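Home | Fiction | Archive | Submit

February 13, 2021
By the Clunley Desk

The operator at Clunley was required to submit 166 demonstrations before the close of the shift. Instructions from Hayashi permitted neither haste nor ornament. Each motion was to be entered in the ledger under the heading Gukora.
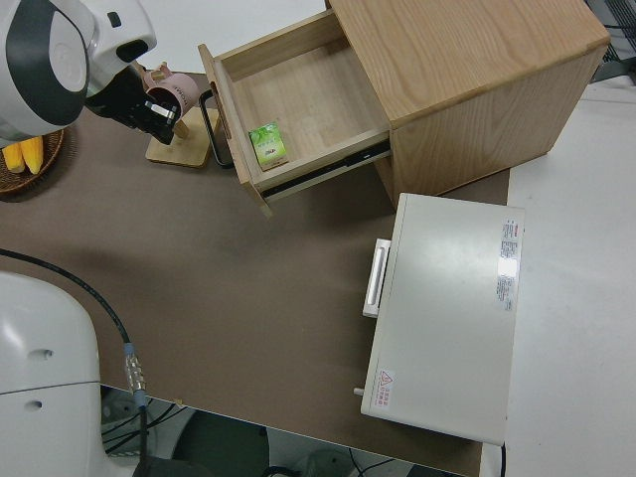
Episode 48 concerned the return of a cup to its place. The operator had performed this duty for a grandmother in Ranarance, every evening for four years, and had never considered it a skill. Now the pink mug leaned in the gripper just above its wooden post, and the hand on the controls remembered her kitchen. The entry was marked acceptable. The operator requested permission to record it again.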